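Subject: Re: [brollthorpe-animals] Hedgehog intake and the move to Prekcombe

Hello all,

Replying to the message from last night, which I've left below so people can see what was asked.

> Can someone say plainly what is happening with the hedgehogs? I was told
> at the feed shop that the Brollthorpe shed is shutting and everything is
> going to Prekcombe. I have had one in a box in the porch since teatime
> and did not know where to ring. Also, is the vet still taking them out
> of hours? The notice on the gate still has the old times on it.

The shed is shutting, but not until the end of April. The landlord wants the yard back for parking and has given us proper notice. Until then you can bring animals to Brollthorpe between 8 in the morning and 6 in the evening, same as before. The notice on the gate is wrong and I will change it when I am next down there.

Prekcombe has offered us the two back rooms behind their cattery. They have running water, which we have never had, and a door that locks. What they do not have is much heating. We need two panel heaters and someone who can check the wiring before we plug anything in. Gusix have said they will let us have the heaters at cost if we collect them, so if anybody is driving that way with an empty boot, please write to me off list.

We have 19 hedgehogs in at the moment. Most are last autumn's late young and only need weight putting on them before they go. The two with lungworm have finished their injections and are eating by themselves. I would like as many as possible released before the move, so that we are not carrying boxes up and down the lane more than we have to. If you have offered your garden as a release site, please check that the gap under the fence is still there and that nobody has put down slug pellets.
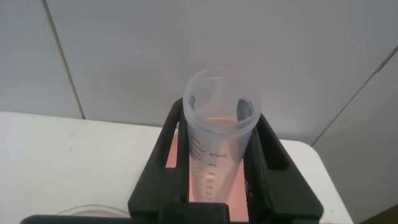

Measuring cylinder, marked in mL.

On feeding: please write down what you give and when, on the sheet on the front of each hutch and not on the back of your hand. Twice this month an animal has had its evening wormer from one person and then again from the next. No harm came of it but it could have. If the sheet is full, start a new one and pin it over the old one, do not throw the old one away. The spare sheets are in the biscuit tin.

On the vet: Deák are still seeing wildlife for us, but the out of hours number now goes through to a call centre in another county. They will ask for an account name. Say Brollthorpe, even after we have moved, as I don't want to set up a second account until the last bill is settled. For anything bleeding, or with flies on it, ring them first and us afterwards. A hedgehog that is out in daylight and wobbling wants warmth before it wants food. A hot water bottle wrapped in a towel will do, and a dish of water. No milk.

On money: we have some 2000 pounds put by, which sounds like a lot but the vet takes most of it by midsummer. The move itself should not cost much if we can borrow a trailer. The one we used last time has a flat tyre and no lights – if yours is roadworthy and can take a stack of hutches, let me know. I also need 20 sturdy cardboard boxes with lids. Banana boxes are no good, they have holes in the bottom.

To the person with the one in the porch: I will be at the shed from 8 tomorrow. Keep it in the box, put the box somewhere indoors and quiet, and shut the dog out. If you can weigh it on kitchen scales before you come, that would help.

The key for the side gate is back on its hook. Whoever had it, thanks.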